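Extra Time at Barkance

The bus for Jolto left at seven on Sunday morning with 15 players on it and two seats nobody sat in.
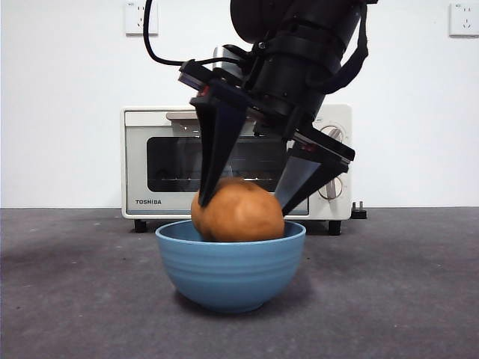

The left back thought they should have forfeited, and told the whole bus that a side with no keeper had no business driving 200 miles for a semifinal. The coach kept reading her team sheet. The regular keeper had broken a finger on Thursday night, and the backup was home with the flu.

"You're in goal," she told him at the rest stop.

He had never played there. Chidiac Park was full by noon, 441 paid, and the Trurell forwards saw in the first minute that he wouldn't come off his line. They scored from a corner. Barkance got one back before the half, a bad bounce off a knee.

It stayed level through extra time. In the shootout he guessed left every time. Two shots came left and he stopped both.

On the ride home he sat up front with his hands in a bag of ice. The coach asked if he wanted his old spot back for the final.

"Let me think about it," he said.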